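News > Community > Jorkville

Dried flower workshop returns to Russo Hall

The dried flower table is back at Russo Hall in Jorkville this November, with evening sessions on arranging stems in plain white vases. Doors open at 6 p.m. and the sessions run until the last table is cleared.

The workshop is put on by Wetis, the craft supply store on Marura Street, which also provides the vases and the stems. Last fall it drew 653 people over the season, more than the hall had seen for any craft program, and the organizers had to turn some away at the door. This time places must be booked ahead. The charge is $10, and that covers the use of a vase for the evening and as many stems as will fit in it. Anyone who wants to take the vase home can buy it at the end.

Most of the evening goes to simple arrangements. People start with one or two stems and work up from there, trimming the stalks a little at a time until they stand at the right height. Dried blossoms are brittle and shed when they are handled by the head, so newcomers are told to pick them up by the stalk and lower them in slowly. 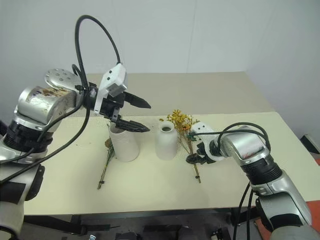

Two white vases, one cylindrical and one bottle-shaped, with a dried flower stem on the table.

The choice of vase matters more than most beginners expect. A wide vase with straight sides lets a stem lean over to one side, and a single flower can look lost in it. A bottle shape with a short neck holds one or two stems upright with no extra support. Wetis suggests trying the same stem in both before cutting anything — a stalk can always be made shorter later.

Dried stems need no water, and the store asks people not to add any. Vases should be wiped out and left to dry fully before they are used again. Arrangements keep best out of direct sun, which fades the color, and away from heating vents.

The store has set aside 600 stems for the opening week and will restock after that. Growers in the Jorkville area who have bundles of their own can drop them off at the store counter before noon. Bundles should be tied and already dry. Fresh flowers will not be accepted.

Bookings are taken at the Marura Street counter. Parking behind Russo Hall is free after 5 p.m., and the side entrance has a ramp.

Comments

ferngate: Went twice last year and still have both arrangements on the mantel. The bottle vase is the easier one if you only want a couple of flowers.

mapleside_2: Is there a lower age limit? My daughter is nine and would love this.

tbrook: Please put out more scissors. We spent half the evening waiting for a pair.

ferngate: @mapleside_2 There were kids at our table last fall, but I'd ask at the counter.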